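From: Arlo Ferreira
To: Vekwood finishing list
Date: May 19, 2018
Subject: Re: Waterborne lacquer blushing and going soft at the edges

Wendell,

I read your message twice and I think you have two separate faults, and the second one is hiding the first. My notes are below, in order, with your text quoted where I am answering it. 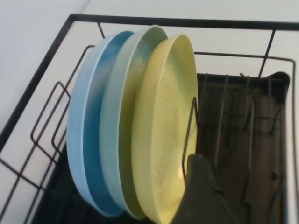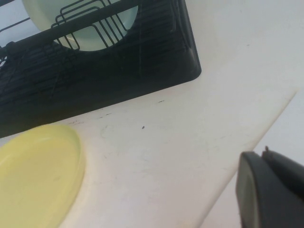

Plates and the black dish rack.

1. YOUR MESSAGE, FOR THOSE WHO MISSED IT

Wendell Mbeki wrote:
> I sprayed the doors for the Cumine kitchen with the
> Maveck clear, three coats over a dye stain, 13 doors in
> all. Film looked fine off the gun. By the next morning
> there was a gray haze in the corners of the panels and
> along the inside of the rails. The flats are clear. I
> sanded one door back with 400 and resprayed it, and the
> haze came back in the same places, maybe a little worse.
>
> Also, the outside edges stay soft. I can mark them with
> a fingernail after four days. The faces are hard.
>
> Shop was 60 degrees when I sprayed and probably dropped
> overnight. I did not thin. Tip is the one that came with
> the gun. Otis says it is moisture in the air line, Imani
> says it is the stain. Who is right?

2. THE HAZE

I don't think it is the air line. Water or oil in the line gives you fisheyes or spits, and they land anywhere on the door. Yours follows the profile. Haze that sits in the corners and nowhere else is nearly always film thickness. The corner gets hit by the pass along the rail and again by the pass along the stile, so it carries twice the material. In a waterborne clear the surface skins over and the water underneath has to work its way out through the skin. If the shop is cool it takes a long time, and if the next coat goes on before it is finished, the water stays where it is and you see it as gray.

Respraying the sanded door put another heavy coat on top of a film that was already holding water. I would expect it to come back worse.

Check this before you change anything else. Get a wet film gauge (the cheap stamped comb is fine) and spray a scrap panel with the same profile, with your usual passes. Read the flat, then read the corner. If the flat is 4 mils wet and the corner is 8 or 9, you have your answer.

3. THE SOFT EDGES

Imani may be partly right on this one. You did not say what the doors are made of. If the panels and frames are MDF, the cut edge drinks the stain and holds far more of it than the face does. A dye stain with a slow solvent in it can take days to leave an MDF edge in a cool room. Clear coat laid over it stays soft because solvent is still coming up from below.

If they are maple or some other closed-grain wood, I would look at end grain only. Are the soft places on the ends of the stiles, or all the way around? Please say which. It changes the repair.

Test for it with a white rag and a little denatured alcohol on a hidden edge. Wipe once, lightly. If stain color comes through the clear on the edge and not on the face, the film on the edge has not cured. Do not rub, as alcohol will cut a fresh waterborne film anyway and you will learn nothing.

4. WHAT I WOULD DO WITH THE DOORS

a. Stop spraying. Stand them on edge with air space on both sides and get the room to 72 or better. Leave it there day and night. A fan moving air across the room is good, a fan aimed at the doors is not.

b. Wait a full week. Light haze from trapped water will sometimes clear by itself. I had a set of drawer fronts do it on day five.

c. If the haze is still there, sand the corners only, with 320 on a soft pad, until the gray is gone. You may have to go to bare wood in places, and then the stain needs touching up. Let the touch-up dry overnight in the warm room.

d. Seal the edges with one thin coat of dewaxed shellac. It will stick to the stain and the waterborne will stick to it.

e. Topcoat at 3 mils wet, no more. On the corners, let go of the trigger before the end of the rail pass so you are not doubling up.

5. GUN SETUP

The stock tip on most of these guns is a 1.8, which is too big for this clear. Go to a 1.3. I know you don't like to thin and with this product you should not need to, but strain it. If it still will not atomize with the smaller tip, warm the can in a bucket of water before you reach for a reducer.

For what it is worth, here is my shop log for the last job I ran with the same clear, back in January:

Job: Gallagher, library shelving
Batch: 693
Room: 70 F, held overnight
Tip: 1.3
Wet film: 3 mils, flats and corners
Recoat: 3 hours
Parts sprayed: 146
Parts rejected: 2 (both runs, both my fault)

The older Vekwood data sheet gives a one-hour recoat for waterborne clears in general. I would ignore it under 70 degrees.

6. OPEN QUESTIONS

Wendell, please post back with:

- what the doors are made of
- time between coats
- whether the stain was wiped or sprayed
- whether the soft edge goes all the way around

Mei Marchetti had the same trouble with a vanity last year and I believe she ended up stripping it. Mei, if you are reading, did you ever try shellac on the edges first, or did you go straight to stripper?

Otis, drain the compressor anyway.

Arlo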